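Zullness, segunda revisión – notas rápidas

Llevamos unas semanas con Zullness, el método de aprendizaje por demostración que publicó Flotero. Dos brazos, manos con dedos, una sola política para ambas. Lo probamos con la secuencia de ventosaterapia sobre globo: abrir el sobre, sacar el disco, manejar la ventosa. El globo hace de piel.

Lo bueno. Aprende con poco – 90 demostraciones y ya coordina. De 12 intentos completos, 9 llegaron al final. El método que usábamos antes, Festent, se quedó en 2 con los mismos datos. Diferencia clara.

Lo malo: el entrenamiento es lento, la documentacion va por detrás del código y el plástico transparente le sigue costando. Los fallos, casi todos ahí. Tampoco hay forma cómoda de reanudar a mitad de secuencia, toca empezar de cero.

Instalación – regular. Dependencias sin fijar. Una tarde perdida.

Las tijeras, sorpresa. Esperaba un desastre con los mangos y no, el agarre es lo mas sólido de todo el paquete.
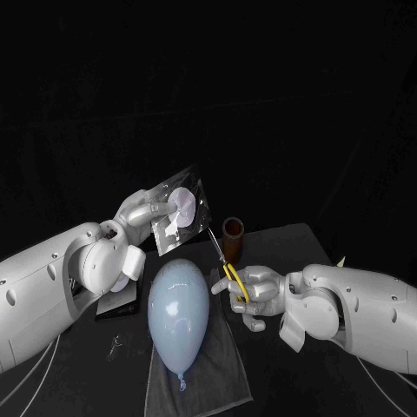
Tijeras y sobre en la primera; en la segunda, la pieza translúcida en la mano derecha. 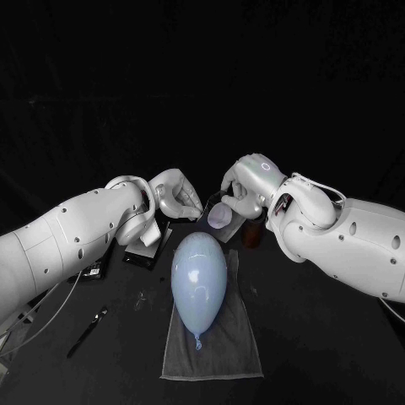
*Trujillo, 12 de junio de 2026*

¿Lo recomiendo? Para tareas a dos manos, sí. Para una pinza simple es matar moscas a cañonazos. Falta probarlo con otra luz y sin fondo negro, que seguro que ayuda bastante. Si sale versión nueva en noviembre, repito la tanda entera.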